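Drusatden publishes first results of its chores study: simulated robot arms are good with the screwdriver tray, less good with the laundry

FLERNVILLE, November. Drusatden, the engineering office for automation in small workshops, today presented the first results of its study on a simple question: which chores from the household and from the shop floor can a machine already do, and which ones must still wait? The answer of the team is careful. Some tasks are near, many are not, and the difference does not always lie where customers expect it.

For the study, the team collected 461 small tasks from two partners. The repair workshop Baltard, which restores household electronics, gave the tasks from the bench: opening a housing, lifting a cover plate, placing a circuit board, connecting a cable. The cleaning and linen company Lefèvre gave the tasks from the home: folding a towel, emptying a dishwasher, wiping a table, sorting socks. From this list, 60 tasks were selected and built in simulation, where a robot arm can repeat the same movement during the night without breaking any real part.

"We wanted to know what we can promise to a workshop owner with a good conscience," says Gilles Langlois, head of the study at Drusatden. "Many people show us a video of a robot and ask when they can have it. Until now we had no good answer to give them."
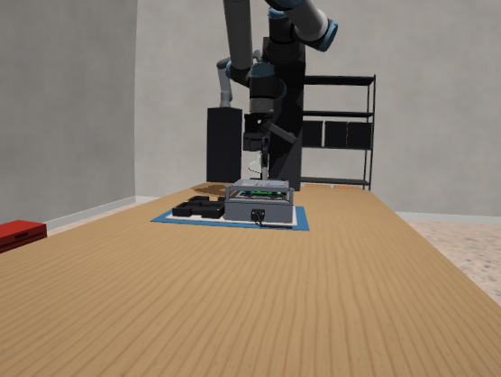

Reading time: 3 minutes

The bench tasks are rendered in a virtual workroom with a long wooden table. In the assembly group, a large arm with a gripper works at a gray box-shaped device on a blue mat, with a green circuit board between the body of the device and the plate over it. A low black fixture has its place directly beside the device.

Of the 60 simulated tasks, 20 were judged "ready for a trial in a real workshop". Of these, 19 come from the bench and only one from the home, the wiping of a flat table. According to the team, the reason is mostly the material. A housing keeps its form when the gripper touches it. A towel has a new form each time, and the arm must understand it again from the beginning.

Also on the bench there are clear limits. Thin cables remain difficult, and so do connectors which need to be pushed with feeling. Mathis Jacquet, who programmed the assembly group, remarks that a person does this with the fingertips and does not think about it. "For the arm, one millimeter to the side is already another task," he says.

At Baltard the results were received with interest. Workshop manager Agnes Crichton does not expect that a machine will replace her technicians, but she would gladly give away the most repeated steps. "If an arm puts the board in the housing on Saturday, when we are closed, my people can start on Monday with the difficult repairs," she says.

Lefèvre takes a more patient position. Ottilie Fankhauser, responsible for operations, explains that her company will continue to fold by hand for the next years, and that she prefers to know this now instead of after an expensive purchase.

Drusatden underlines that a good result in simulation is not yet a proof. Friction, light and worn parts are different in each real room. The next phase of the study will therefore bring the bench tasks which were judged ready to a physical test station at the Baltard workshop in Flernville. The home tasks stay in simulation for the moment, with a new model for soft fabrics.

Workshops that wish to propose a task for the second list can write to the study office. Contact for the press: Yannick Carré, Drusatden, Flernville.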